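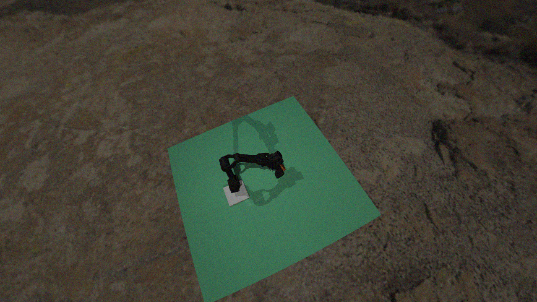

Skadinum shared workshop
Arm build "Nel" – checklist before first power on the real bench
Date: May 14, 2021
Result: passed with 2 open points

1. Base plate screwed to bench, no movement by hand
OK. I pulled from all four sides.

2. Simulated arm agrees with the real one (link lengths, joint directions)
OK after correction. The elbow direction was reversed in our file since January.

3. Simulation run without error
OK. 106 moves in Plikano, no joint over its limit. The ground there is only decoration, please do not spend more evenings on it.

4. Joint limits written in the controller
OK. Shoulder and elbow compared with the paper sheet. Wrist limit is still the factory value, see open points.

5. Emergency stop cuts the motor supply
OK. Tested three times with the arm raised. The arm falls when the power goes away – keep hands out from under the forearm.

6. Free space round the arm
OK. Keep 900 mm from the base in every direction. The shelf with the glue bottles was inside this distance and is moved now.

7. Cables fixed and not pinched at the elbow
Not OK. The gripper cable becomes tight when the forearm is stretched. Open point.

8. Speed limit for the first week
OK. Set to 20 percent in the Druketti controller. It must be set again after each restart, it does not remember.

9. Gripper opens when the stop is released
Not applicable, gripper stays closed until a new command.

Open points
a) Longer gripper cable with a loop at the elbow. Until then do not stretch the arm fully.
b) Measure the wrist limit and write it in the controller.

Both must be closed before anybody runs the arm alone in the evening.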